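Sorting out the drawer cart

16 February 2023
Filed under: storage, training room

The drawer cart in our training room in Skivthorpe has been in use since July, and in that time it was never set up properly. Supplies went into whichever drawer was open. I spent part of this week emptying it, relabeling it and putting it back together with a layout that has some logic behind it. These are my notes, mostly for whoever has to do it next, and for the two readers who asked what I ended up doing about the labels.

The cart came from Nistor, a reseller of used clinic furniture. It has a molded top with a raised rim, five blue-fronted drawers, a lock near the upper right corner, a perforated panel on the right side, bins, and casters. There was no manual. The listing had one line of text and a price, so everything below about how it works is from using it.

Starting point

I took everything out and sorted it on the floor by what it was for. Sorting by size is tempting with shallow drawers, and it was how the cart had been loaded before, more or less by accident. The result was that gauze, tape and dressings, which get used together, lived on three levels, and one exercise needed three drawers open in turn.

Once everything was in piles I wrote a list of supply types. It came to 23. A few of those could be merged (two kinds of paper tape, for instance, can share a divider without any harm), but I kept them separate on the list so that reordering stays simple.

Anything past its printed date went into a box marked TRAINING ONLY. This is a training room, so expired dressings are still useful for practice, but I don't want them in the same compartment as the ones in date.

Tags

The old system was paper tags. Somebody had cut strips of printed white paper and tied or taped them to things: bags, drawer dividers, the handle of the side basket. The idea is sound. The material is the problem. Uncoated paper curls within a few weeks in a heated room, the corners fold over when a drawer closes on them, and the bottom edge tears the first time anyone pulls on it. Small print on a curled strip is hard to read from standing height, and the bottom drawers are only ever read from standing height.

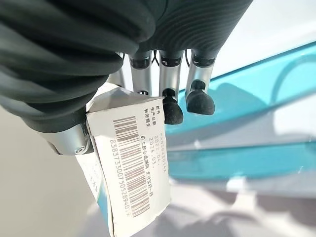

I considered laminating. It works, but a laminated tag is stiff, and in a shallow tray it stands up and catches on the underside of the drawer above. Thin card has the same fault to a lesser degree. What I settled on is a synthetic label stock from Hitodov, sold by the roll. The smallest roll I could get holds 4000 labels, which will outlast the cart and probably me. The stock has a matte face that takes a laser printer or a fine permanent marker. It peels from molded plastic without leaving residue, provided it has been on for less than a month. I have not tested it for longer than that.

Label format, for reference:

Height 30 mm, width cut to suit.
Line one is the supply type in capitals.
Line two is the size or gauge.
No third line. Dates go on the packet, where they already are.

I did try color coding on a previous cabinet. It took a key taped to the wall to explain the colors, and the key came off the wall. Words have been more durable.

Cleaning the trays

The drawer trays on this cart are translucent plastic with thin side walls. They flex a little when lifted by one side, so I supported them from underneath whenever I moved one with anything in it. Warm water and dish soap took off everything except the remains of the old tape. For that I used isopropyl alcohol on a cloth, a small area at a time, and wiped it off straight away. I kept alcohol away from the blue fronts, having no idea what the coloring is.

Abrasive pads leave a haze on this kind of plastic. One of the trays already had a hazy patch when we received it. A soft brush is enough for the corners.

The handles are recessed horizontal grooves in the drawer fronts. They collect dust and lint along the inner edge. A cotton swab does the job, and it is worth doing before applying labels nearby, as lint under the edge of a label starts it peeling.

Layout

After some back and forth with Viorica Pascu, who teaches in the room more often than I do, we agreed on this order from top to bottom.

Drawer one. Gloves and wipes. Everyone needs these first and they need them whatever else they are doing.

Drawer two. Gauze, pads, adhesive dressings, tape. Divided into four compartments with cut-down plastic strips. Tape goes at the front right, flat, with the loose end folded under.

Drawer three. Bandages, slings, and safety scissors. The scissors stay in a sleeve along the back wall of the tray.

Drawer four. Practice syringes without needles, caps, tubing, connectors. Small parts go in lidded containers. Tubing is coiled and held with a strip of paper tape.

Drawer five. Overflow and oddments, in very small quantities.

Viorica wanted drawers one and two swapped. Her argument was that gloves could live in the side basket and free up a whole drawer. I tried that for an afternoon. Glove boxes fit, but they get bumped whenever the cart is pushed through the door, and the top box worked its way out. The gloves went back into the drawer. She has reserved the right to bring it up again.

The bottom drawer

The lowest drawer needs its own paragraph. On most carts it becomes the place where heavy, bulky and unidentified things accumulate, and the earlier version of ours was no exception. There was a good case for keeping the weight down there, as a low center of gravity makes the cart easier to roll. Against that, the tray is shallow, and anything bulky rubs on the way in and out. It is also the drawer people pull fully open and then forget, and a loaded tray at full extension puts all its weight on the runners.

So it is now the emptiest of the five. The rule is that small things without a home may be left there, in a case or a vial if they would roll, and that the drawer is cleared whenever somebody restocks the rest. Heavier items have gone to the wall cabinet. I noticed no difference in how the cart rolls.

I should add that the drawer slides best when pulled from the center of the groove. Pulled from one end it racks slightly and stops short.
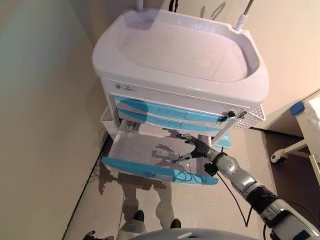
The lock and the keys

There is one lock, at the right. Ours turns smoothly, and the key can be withdrawn only in the locked position, or at least I have not found a way to withdraw it in the other. During sessions it stays in.

Two keys came with the cart. The previous arrangement had both in the same desk, which defeats the purpose of having two. I proposed that one go on the ring in the office. The counterproposal was that people would then walk to the office every time, get tired of it, and leave the cart unlocked for good. That is a fair prediction. For now both are kept with the cart while the room is in use and both go to the office at closing. Nothing in the drawers is hazardous. The lock is there mainly so that the drawers stay closed in transit.

If your cart has a stiff lock, use dry graphite. Oil attracts dust and makes it worse over time.

Side storage

The perforated side on the right is the most useful part of the cart and the easiest to overload. Hooks fit through the holes, and so do cable ties. I limited it to light items: a packet of wipes in use, a roll of bags, a marker on a string. Anything with liquid in it goes elsewhere.

The bins had been used as waste containers at some point and then as storage, with no washing in between that I could detect. They have now been washed. They are labeled on the outer face, near the top, where the label can be read without bending.

The molded top is deep enough to hold things while you restock, and that is all I want it used for. It filled up within a day when I left it without a rule. The rule is on a label.

Casters

I turned the cart on its side, with drawers out, to look at the casters. Hair and thread had wound around the axles. A seam ripper cuts it without scratching the wheel, and tweezers pull out the rest. I did all of them in one go and put a drop of silicone lubricant on each swivel. The cart now tracks in a straight line on the hard floor. On the carpet strip at the door it still has to be pulled over backward.
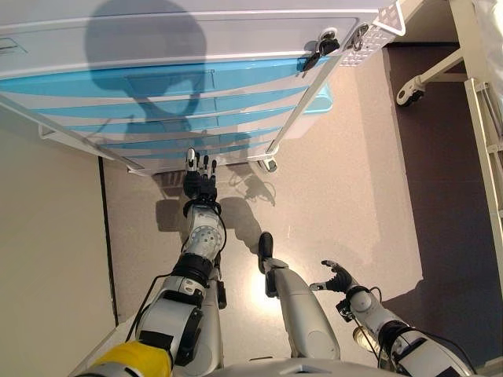
Cart from above, with the key in the lock.

Remaining items

The dividers in drawer two are held in by friction and will need fixing. Double-sided tape is the obvious answer, but I would like to be able to move them for another month while we find out whether the compartments are the right size.

I have not decided on an inventory sheet. My preference is a single printed page taped inside the wall cabinet, with the supply types down the side and a box to tick when something runs low. Viorica prefers a shared spreadsheet. We used a spreadsheet in the Olten room and it was accurate for the first four weeks.

If anyone has a source for replacement trays in translucent plastic, please leave a comment with the inside measurements. The hazy one still bothers me.

Hawi Habte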